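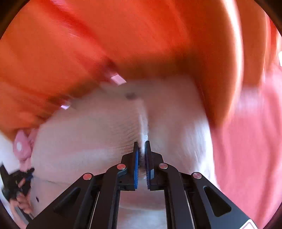
The first mistake in most equipment plans is to budget for the machine and leave out everything that wears, bends or needs a second one. Hand-held grippers are the usual case. A unit like the one photographed over the fabric has jaws with ribbed blue pads on their inner faces, and it has pivot pins at the joints of the arms. In a budget those are separate lines: pads are a consumable, pins are a spare part, and the tool itself is a capital item or a small-tools item depending on the threshold your organization uses. If they are all entered as "gripper," the first reorder will come out of somebody's travel money.

Course home | Syllabus | Handouts | Assignments | Contact

Handout: Planning and Budgeting for Gripper Equipment
Instructor: Coralie Costigan
Lab sessions: Cameron Mudgway

Last updated: October 11, 2026

1. Start from the task

Write down what will be handled before you look at any catalog. Cloth, cartons and small hardware each put different demands on a jaw. For cloth the questions are:

- How thin is the thinnest layer that has to be picked up?
- Does the operator use one hand or two?
- Will the material slide over the table or catch on it?
- Is the surface of the cloth easily marked?

Two-handed work matters most for cost. Folding and straightening usually need a tool in each hand, so the unit of purchase is a pair. Students who price single tools get a total that is half what they need, and this has come up in every year of the course.

2. Sort the costs

Use four headings and keep them in this order in your spreadsheet.

Purchase. Tools, mounts, cables, cases, shipping.

Consumables. Pads, tape, labels, cleaning supplies, and the test material itself. Cloth that is handled all day gets dirty and loses its shape. Budget for replacing it.

Spares. At minimum, one complete tool for every two pairs in use, plus pins and fasteners.

Labor. Setup, training, daily checks and repair. This is the heading people leave blank.

3. Worked case: the Dosside bench

The Dosside bench was planned as a cloth-handling station with two pairs of hand-held grippers, plus one complete spare tool. That makes five tools. The supplier, Harawira, quoted $884 per tool with a lead time of 40 days.

Tools: 5 x $884 = $4,420
Pad and pin kits: 7 x $275 = $1,925
Subtotal: $6,345

Note what is missing. There is no shipping, no tax, no test cloth and no labor. The plan as first submitted stopped at this subtotal and was sent back. Work out your own figures for the missing lines before the lab session. Cameron will go over them with you and will ask where each number came from. "Estimate" is an acceptable source if you say who made it.

4. Lead time

A lead time of 40 days runs from the purchase order, and the approval step comes before that. If approval takes 7 days, the earliest delivery is 47 days after you submit. Put both on the schedule as separate bars.

Order the kits with the tools. In the Dosside plan they were on a later order to spread the spending, which left the bench with no replacement pads in its opening weeks. The saving was only on paper - the same money was spent in the same quarter.

5. Comparing quotes

Ask each supplier the same things in writing:

- Are pads sold separately, and in what quantity?
- Can the pins be replaced on site?
- What does the warranty say about wear on the jaws?
- How long will parts be stocked after the model is dropped?

Sambridge quoted less per tool in the same round but sold the jaws only as a complete assembly. Over a year of pad changes that came out higher. Compare totals for the full period of use, and state the period.

6. For next session

Draft a one-page plan for a bench of your own at the Vastirham site. Include a task statement, the four cost headings, one schedule and two quotes. Rounded figures are fine in the schedule but not in the quotes. Bring a printed copy - the projector in the lab is still out for repair.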